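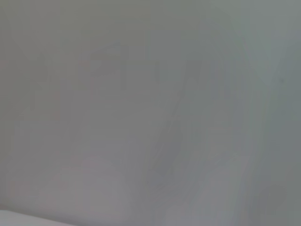 Figure 3. A low-contrast input: pale, out-of-focus surface with a faint darker region toward the upper centre.

4.2 Granule selection under incomplete attributes

The reduction procedure set out in Section 3 assumes that every object in the universe takes a defined value on every condition attribute. Data collected in practice seldom satisfy this assumption. In the Cumico archive, which supplied the records for the present study, missing values occur in all but two of the 18 condition attributes, and they are not distributed evenly across decision classes. An equivalence relation defined on the complete records alone would therefore discard a disproportionate share of the minority class. This section extends the selection criterion to the incomplete case and reports its behaviour on the full set of 1082 records.

Following the usual convention, a missing value is treated as compatible with any value in the domain of the attribute. The resulting tolerance relation is reflexive and symmetric but not, in general, transitive, so that the tolerance classes form a covering of the universe and may overlap. Two consequences follow for the selection of granules. First, the lower approximation of a decision class can only shrink when a complete record is replaced by an incomplete one that agrees with it on its known values. Second, the dependency degree remains monotone with respect to set inclusion among attributes, and the greedy forward search retains the stopping rule given in Section 3. The proof of monotonicity is short and is given in the appendix.

A difficulty arises with images of the kind shown in Figure 3, for which most texture attributes take values close to the lower limit of their range. Discretization with equal-width bins places nearly all such inputs in a single granule, whatever their decision label. Equal-frequency bins separate them, but the boundaries then fall within the range of measurement noise and are unstable under resampling. We have adopted a compromise in which the bin boundaries are fixed on the training partition and any value lying within a tolerance band of a boundary is assigned to both neighbouring bins. The width of the band is the only additional parameter introduced. It was set once, before the decision labels were examined, and was not tuned subsequently.

The experiments were carried out on the computing cluster at Gradamstead under 5-fold cross-validation, with folds stratified by decision class. Three selection criteria were compared: classical dependency on complete records, dependency under the tolerance relation, and the banded criterion described above. Each was paired with the same rule induction algorithm, implemented in the Terkex library, so that any difference in outcome may be attributed to the choice of attributes. Random seeds were shared among the three conditions.

The banded criterion selected 7 attributes in every fold. The tolerance relation without banding selected reducts of varying size, and the classical criterion terminated early in two of the folds owing to the small number of complete records in the minority class. Agreement among folds was also higher for the banded criterion: the same core of attributes appeared throughout, with substitutions confined to a pair of strongly correlated gradient measures. Either member of that pair may be retained without loss of dependency – a point already noted for synthetic data by Ansah and Kwak in an earlier report of this group.

Some caution is warranted. The overlap among tolerance classes increases quickly as values are removed, and beyond a certain level of missingness the lower approximations of all decision classes become empty. Under those conditions no criterion based on positive regions can rank the attributes, and an entropy-based measure would be preferable. The Cumico records do not approach this level, but the Agbenyega collection, examined in Section 5, does so for one of its decision classes. It should also be noted that treating a missing value as compatible with all others is appropriate only where absence carries no information. Where an attribute is missing because the underlying computation failed, as may be the case for certain contour measures, a characteristic relation that distinguishes between lost and irrelevant values would model the data more faithfully. This extension has been formulated by Sulemana and Bandara and is compatible with the search procedure used here.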